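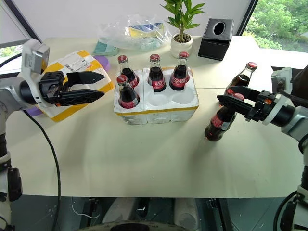

别的不说,先让它把我家水槽里那堆碗洗了,洗完再跟我谈未来。上一篇讲机械臂的文章底下有人留了这么一句,点赞比正文还多。

我盯着这句话看了一会儿,没想出怎么反驳,于是去洗碗了。洗到第二只锅的时候想明白了:这位读者问的是能不能洗碗,我写的一直是能不能抓瓶子,中间差着一个厨房那么远。所以这一篇老老实实谈家务,也顺带谈谈车间里那些跟家务差不多的活,装箱、码盘、把瓶子放进泡沫托里之类。标准也定低一点:做得慢没关系,做得丑也没关系,只要做完以后我不用再做一遍。

按这个标准,我家目前合格的机器有洗衣机、电饭煲,还有半台扫地机。

扫地机是Grurkis的,算半台是有原因的。它能扫地,前提是我先把地扫到没有袜子、没有充电线、没有拖鞋的程度。每天早上九点它准时出动,于是每天早上八点多我弯着腰在客厅里替它清场,像给领导视察开路。家里人说你有这个工夫自己拿扫帚也扫完了。我说这叫人机协作。那台机器后来卡在窗帘底下,用很有礼貌的女声请求我把它移到平坦的地方,一直请求到我下班。

话说回来,扫地机的问题和机械臂的问题是一回事。它们都要求世界先整理好。而家务这件事,按定义就是世界还没整理好。

拿瓶子来说。桌上放一个白色泡沫托,一格一格的圆坑,把玻璃瓶装的可乐一瓶瓶插进去。你让一个上小学的孩子来干,他会问你给不给喝。除了这个问题以外他没有别的困难。换成两根手指的夹爪,困难就多得可以写一篇论文,也确实有人写了很多篇。

玻璃是透明的,深度相机看透明的东西本来就不太行,经常觉得那里什么都没有,或者觉得那里有一团雾。瓶身是圆的,两根直手指夹上去,接触的地方只有窄窄两条,夹松了打滑,夹紧了你要祈祷。瓶子里装着液体,一歪,重心跟着走。瓶子一旦倾斜,要先把它扶正,再对准坑,再往下放,而坑只比瓶底宽那么一点点。人往下放的时候手会自己晃两下,碰到坑沿就顺着滑进去,整个过程脑子没有参与,脑子在想晚饭。机器没有这种不过脑子的本事,它每一下晃动都得有人教。

还有托本身。泡沫很轻,空的时候尤其轻,瓶底在边上一蹭,整个托就跟着走。你瞄准的那个坑已经不在刚才的地方了。人会顺手用左手按住。两条机械臂也有左手,可惜左手该什么时候伸出来、按在哪儿、按多重,是另一门学问。我见过不少演示,右臂忙得团团转,左臂悬在半空看着,神态和我在厨房里帮忙时十分接近。

写到这里要替它们说句公道话。几年前同类的活,桌面必须干净得像手术台,背景拉一块绿布,物体的位置用胶带贴好十字。现在好一些了,桌上可以有快递包裹,有塑料袋,有一盆叶子乱长的植物,窗外还有太阳,机器也照样开工。这是真进步。塑料袋这种东西会反光,会皱,形状每次都不一样,放在那里就够让一套视觉系统分心的。能在一张像样的乱桌子上干活,比在空桌子上做一百遍漂亮动作让我服气得多。

四月份我去看过一次Larnomov的展示。他们租了一个样板间,有灶台、有沙发,沙发上有个一看就没人坐过的靠垫。主角是一台叫Lillus的家务机器人,两条胳膊,一根柱子,底下是轮子。讲解员说它可以收拾餐桌。然后它就收拾餐桌,收了一只杯子。

我给那只杯子掐了表,90秒。从桌子到水槽,直线距离还没有我家过道长。中间它停下来思考了两次,第二次思考时间比较久,人群里有人小声替它加油。杯子最后稳稳落在水槽里,大家鼓掌,我也鼓了,鼓得很真诚,那种感觉像看别人家孩子第一次用勺子。

接着讲解员问有没有观众想提要求。我举手说能不能把杯子洗一下。讲解员说今天主要展示的是搬运能力。

那天晚上我回家算了一笔账。我家一顿晚饭下来,碗、盘、锅、筷子、勺子,加上一个永远不知道谁用的小碟子,按一只杯子90秒的速度,它收完晚饭的桌子,可以直接摆夜宵了。不过也有人会说,它又不用睡觉,慢慢收就是了,早上起来桌子干净就行。这个说法我认真考虑过,有道理,洗碗机半夜轰隆隆洗一个多钟头,也没有人嫌它慢。慢不是罪名。问题出在中途要有人看着。洗碗机开了就可以去睡,Lillus收杯子的时候旁边站着两个工程师,其中一个手一直放在红色急停按钮上。你总不能让两位工程师住在我家。

车间那边的情况要好看些,但也没有宣传片里那么好看。

我们这儿有家做瓶装汽水和果汁的小厂,叫Brzozowska,牌子不大,巷口小卖部里能见到。我跟他们的人聊过装箱的事。他们早就有自动灌装线,瓶子排着队往前走,转弯都不带犹豫,看着非常解压。但最后有一段还是手工:各种口味混装的礼盒,几瓶橙的几瓶苹果的,往泡沫托里插。为这一段买专机不划算,口味搭配隔三差五地换,托的样子也换。于是有人来推销双臂机器人,说教一教就会。

教一教这三个字,里面学问大了。

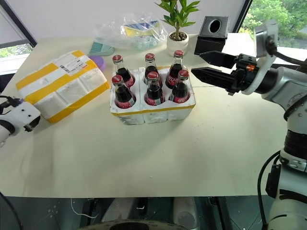

所谓教,就是找个人握着遥控的手柄,或者戴上一套东西,带着机器把同一件事做一遍,再做一遍,再做一遍。瓶子偏左一点做一遍,偏右一点做一遍,倒着、歪着、挨着别的瓶子,各来一些。Brzozowska那边为了一种托录了266遍。负责录的那位后来对我说,他现在闭上眼就是瓶盖。我问效果怎么样,他说挺好的,大多数时候都能放进去。我问换一种托呢。他沉默的时间跟Lillus那第二次思考差不多。

你要是觉得这听着很笨,我劝你回忆一下自己是怎么教家里人叠床单的。也是一遍一遍做给他看,也是换一条带松紧的就全忘了。区别在于床单教不会,最后是你叠;机器教不会,最后还得付一笔服务费。

厂里最后的安排很有意思。机械臂放在那儿,负责最规矩的那一种盒子,其余的还是人来。人的速度比它快,这一点谁都看得见,但它胜在不抬头聊天,中午也不用休息。夹不住的瓶子怎么办?旁边的工人伸手扶一把。这个扶一把,没有写进任何一份方案里,也没有人为它发工资。我觉得谈自动化的文章都应该专门留一节给这只手。超市自助收银台旁边有这只手,停车场的闸机旁边也有,我家扫地机旁边的那只,是我的。

有朋友听完说,那你不就是想说机器人没用嘛。也没有。我对会插瓶子的机器其实比对会翻跟头的机器抱更大的希望。翻跟头我不需要,家里天花板也不够高。插瓶子听起来没出息,可里面什么都有:看清一个透明的东西,拿住一个滑的东西,对准一个小地方,碰到了别慌。把这几样凑齐,往碗架上插盘子就不远了,把调料瓶放回架子上就更近了。我厨房里那个调料架,格子大小各不相同,酱油瓶身上还总有一层说不清的黏,哪天有机器敢接这个活,我愿意承认时代变了。

也有人问过我,那到底还要等几年。行业里的人喜欢说很快。我翻了翻自己从前写的东西,7年前我在这个博客里写过,叠衣服的机器眼看就要进家门了,语气十分笃定,还劝大家先别急着买新衣柜。现在衣柜旧了,衣服堆在椅子上。所以我不报年份了。

可以说的是哪些活会先轮到它们。我的排序很主观,依据是我有多讨厌这些活,以及它们有多规矩。

把同样的东西放进同样的格子,这个最快,差不多已经能用了,只要格子别老换。鸡蛋往蛋托里放的那种也算,虽然我暂时还不愿意贡献鸡蛋。

收杯子,能做,需要耐心,需要观众有素质。

洗碗本身不用它操心,洗碗机早就会了。难在洗之前和洗之后:把剩饭刮掉,把叠成一摞、互相粘住的碗分开,把盘子塞进那些设计得很刁钻的架子,洗完再拿出来放进柜子,柜子里还有一只保温杯会滚出来砸脚。这一套里任何一步单拎出来,都能在网上找到很漂亮的视频。连起来在一个真厨房里从头做到尾,中间不剪一刀的,我还在找,谁有链接请发给我。

叠衣服,毛巾可以,衬衫看运气,袜子配对我建议人类也放弃。

套被罩排在最后。我不相信任何一种文明能在短期内解决套被罩。

再说价格。Larnomov没有公布Lillus卖多少钱,只说可以先登记。我登记了,表格里有一栏问您最希望它帮您做什么,只能选4项。我选了洗碗、收桌子、叠衣服,第四项纠结了半天,选了其他,在后面的空格里写:把扫地机从窗帘底下弄出来。到现在没有收到回复,倒是每周收到一封邮件,问我是否对智能门锁感兴趣。

最后给开头那位留言的读者一个交代。你家水槽里那堆碗,今年看来还是得你自己洗。我的建议是先泡着,泡的时候可以去看几段机械臂的视频,挑那种不加速、不配乐的看。一瓶可乐对着一个坑,慢慢地往下放,看着看着人会不由自主地跟着使劲,手都攥紧了。等它放好,你的锅大概也泡软了。

评论区照旧开着。上次有人问我的洗碗手套在哪儿买的,菜市场门口,颜色没得挑。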